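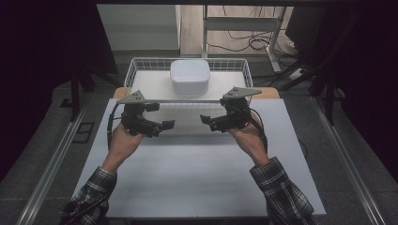
Have you ever sat by a fireplace and wondered where all the smoke goes? It goes up, up, up through the chimney! But why does it go up, when there's a whole cozy room it could fill instead? The secret is warm air. Air is made of bits far too tiny to see, and when a fire heats them they zip about and spread out. Spread-out air is lighter than the cool air next to it, so it floats. Try something with your own hands. Hold them out in front of you with a wide gap between them, palms up and tipped in a little. The gap looks like nothing, doesn't it? It's full of air! Now imagine that air getting warmer and warmer until it slips upward and cooler air slides in underneath to take its place.

Grown-ups call that upward pull a draft. A chimney is really just a tall tube that gives warm air a path to follow. The fire heats the air, the air climbs the tube, and fresh air from the room gets pulled toward the flames. Fires need fresh air to burn, so the fire is helping to feed itself. Isn't that clever?

Why are chimneys so tall?

The taller the tube of warm air, the stronger the pull. That's one reason chimneys poke up above the roof. The other reason is wind! Wind tumbles over a roof the way water tumbles over rocks in a stream, and a chimney that's too short can get a puff blown right back down it. The old bakery on Uden Street has a chimney 74 feet tall, and on baking days you can see the smoke from the far side of the river.

What is soot?

When wood burns, some of it doesn't burn all the way. The leftover bits ride up with the smoke and stick to the inside of the chimney as black, powdery soot. Sometimes they mix with sticky stuff in the smoke and make a dark, shiny crust called creosote (say it KREE-uh-sote). Creosote can catch fire, so it has to be brushed out.

That's the job of a chimney sweep! Jummai Okoro has been sweeping chimneys in Kuker for years, and she uses a round, bristly brush on long bendy rods that screw together end to end. She pushes it all the way up and wiggles it down again, and out comes the soot. A big vacuum gobbles up the dust. She likes to do most of her sweeping in September, before people light their first fires.

Who lives in a chimney?

Birds, sometimes! Little birds called chimney swifts can't perch on a branch like a robin. They cling to rough walls with their tiny claws, and a brick chimney is perfect for that. If you hear twittering in your fireplace, tell a grown-up, and don't light a fire.

Staying safe

Fires are lovely to look at, but only grown-ups should light them or touch the stove door. Stay well back, even after the flames are gone, because ashes can stay hot for days. And ask at home if you have a carbon monoxide alarm. Carbon monoxide is a gas you can't see or smell, and the alarm can sense it for you. If it ever beeps, get outside and tell a grown-up right away!

Written by Adaeze Ekpo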